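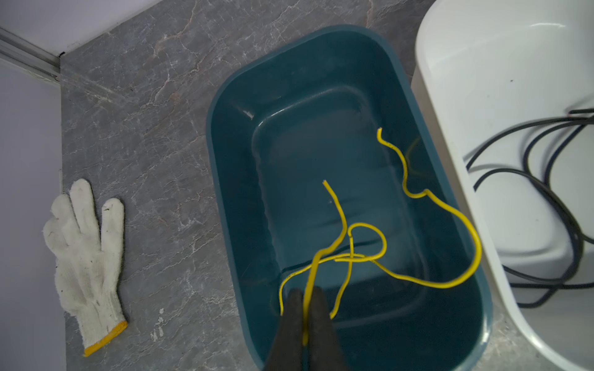
Search this manual Enter keyword or part number

Section 4. Installing the Twine Arm Monitor

4.1 Scope

This section covers mounting, wiring and first set-up of the Wirkus twine arm monitor on Zovumari round balers with serial prefix ZR. Balers with prefix ZS left the factory with the monitor fitted. For those machines, go to 4.6.

Net wrap functions are not affected by this kit. If the baler has both twine and net wrap, the selector in the cab must be set to TWINE during the whole procedure.

4.2 Before you start

Park the tractor and baler on level ground. Lower the pickup, close the tailgate, shut off the engine, remove the key and wait for all parts to stop moving.

CAUTION: The tailgate can fall if hydraulic pressure is lost. If any step requires the tailgate to be open, move the lockout valve to the closed position before reaching into the chamber.

CAUTION: Twine knives are sharp. Wear gloves when working within reach of the knife bar.

Disconnect the baler harness from the tractor. Do not connect it again until step 12.

4.3 Mounting the sensor

1. Remove the left front shield. Keep the bolts.

2. Clean the flat face of the twine arm bracket down to bare metal. Paint under the sensor plate will change the gap once it wears through.

3. Bolt the sensor plate to the bracket with the two short bolts in the kit. Leave them finger tight.

4. Swing the twine arm by hand to its home position, against the rubber stop.

5. Slide the plate until the gauge supplied with the kit just fits between the sensor face and the magnet. Tighten both bolts.

6. Swing the arm through its full travel and back to home. Check the gap again with the gauge. If the gauge is loose or will not enter, repeat step 5.

NOTE: A worn arm bushing makes the gap drift from bale to bale. Replace the bushing (see Section 9) before setting the gap. The sensor cannot be adjusted to make up for it. 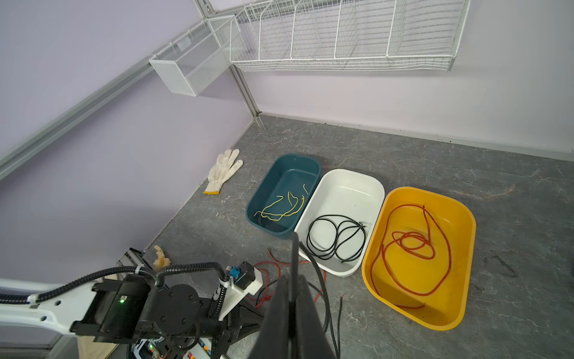 4.4 Routing the harness

7. Run the sensor lead along the upper frame tube, following the existing lamp wiring as far as the hitch.

8. Fasten the lead with a tie every 200 mm. Keep it clear of the drive chain and the tailgate hinge.

9. Leave a slack loop at the arm pivot. The loop must not pull tight at either end of arm travel.

10. Plug the sensor lead into the 4-pin connector behind the control box. The connector is keyed and fits one way only. Push until the lock tab clicks.

11. Refit the left front shield with the original bolts.

NOTE: On balers fitted with the Asamoah bale scale, the connector behind the control box is already in use. Order splitter lead 331 from your dealer. Do not splice into the scale wiring; this will upset the weight readings and void the scale warranty.

4.5 First power-up

12. Connect the baler harness to the tractor. Turn the key to ON but do not start the engine.

13. Press and hold SET on the monitor until the display shows ARM.

14. With the arm at home, press SET once. The display shows HOME.

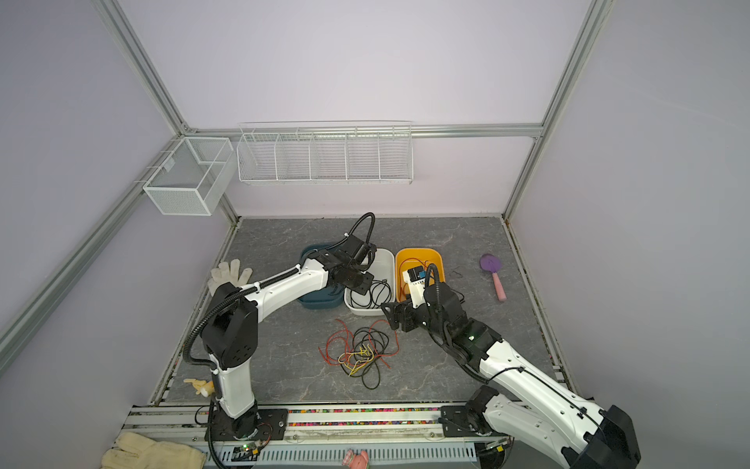 15. Use the arrow keys on the monitor to drive the arm to full travel. Keep all persons clear of the front of the baler while the arm is moving. Press SET once. The display shows END.

16. Press and hold SET until the display goes blank, then release it. The two positions are now stored.

If the display shows E2 after step 14 or step 15, the sensor is not reading the magnet. Turn the key to OFF, disconnect the harness and return to step 4.

4.6 Setting the bale counter

The monitor counts one bale each time the arm completes a full cycle and the tailgate closes. The field counter can be cleared by the operator. The lifetime counter cannot.

To clear the field counter, press both arrow keys together until the display shows 0.

The message LUBE appears every 2000 bales on the lifetime counter. Grease the arm pivot as shown in Section 8, then press SET to clear the message. Clearing it without greasing the pivot will not stop the baler, but the bushing will wear early.

4.7 Storage

At the end of the season, unplug the monitor and store it indoors. Fit the rubber cap to the open connector on the harness. Stored positions are kept without power and do not have to be set again, unless the arm, bushing or sensor has been replaced.

Replacement caps, ties and gauges are stocked by the Fuvwood parts depot.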